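Walkthrough, cell 2 (tabletop arm), Thursday, started 7:55 am. Done by E. Chege, B. Pietrzak along for the second half. Drukitz checklist rev C, comments typed after so excuse spelling.

Key: **OK** / **FIX** (before next shift) / **NOTE** (no action, just write it down)

## A. Before power

- [x] **A1. E-stop reachable from the operator chair.** OK. Pressed, latched, reset. Two presses, same both times.
- [x] **A2. Second E-stop by the door.** OK but the yellow sticker is peeling. Szymon has new ones.
- [ ] **A3. Floor tape at reach limit.** FIX. Worn through on the door side. Limit is 80 cm from the table edge, you can't tell that from whats left.
- [x] **A4. Base bolts.** OK. Paint marks all lined up.
- [x] **A5. Lockout tag on the hook.** OK. Name on it was still Czesław's from last month — please clear your tag when you're done.

## B. Arm and gripper

- [x] **B1. Joint caps tight, no cracks.** OK.
- [x] **B2. Gripper fingers, wear and play.** OK. Slight play on one finger, less than last time?? Somebody may have tightened it. Log it if so.
- [ ] **B3. Grip force setting.** FIX. Sheet says 55, controller said 80. Put back to 55. Needs the setting locked, third time this year.
- [x] **B4. Speed cap for shared space.** OK, cap is on and password protected.
- [x] **B5. Cable along lower arm.** OK at rest. Jog through full range and watch it, don't just look at it parked. Did that, no snag.
- [ ] **B6. Error log read and signed.** FIX. Last signature is at entry 53. Baltasar to catch up, then sign.

## C. People and habits

- [x] **C1. One person on the pendant, one person only.** OK.
- [x] **C2. Hair tied, no lanyards.** OK today. Visitors from Kirkora had lanyards on in June, put a hook outside.
- [x] **C3. Call out before motion.** OK. Say it loud. Mumbling "going" into your collar is not a call.
- [ ] **C4. No reaching in to fix an object while the arm is live.** FIX. Saw it once during setup. Pause first, hands second. Talked to the person, no name here.

## D. Table and objects

- [x] **D1. Soft and light items only for new routines.** OK. Plush fruit, toy food, cups, one big plate. Nothing glass, keep it that way.
- [ ] **D2. Table clear of anything not in the task.** FIX. Big black case lying flat on the right side of the table, and it's not on the object list. Either add it or move it to the rack. Cups crowded in under the wrist too, one green one on its side. Spread them out before the next run.

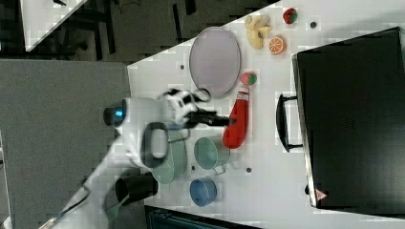
- [ ] **D3. Object list matches the bin.** FIX. List is old, still has the Gerier blocks on it. Bronisława will redo.
- [x] **D4. Walking path by the table.** OK, but keep chairs and cables off it, they creep back.

## Sign off

Cell can run at reduced speed today. Full speed after A3, B3 and D2 are closed. B6 by end of shift.

Work order for the tape is 565, Baran has it. Recheck Thursday same time, whoever is free — not me, I'm out.

E. Chege
B. Pietrzak (C and D only)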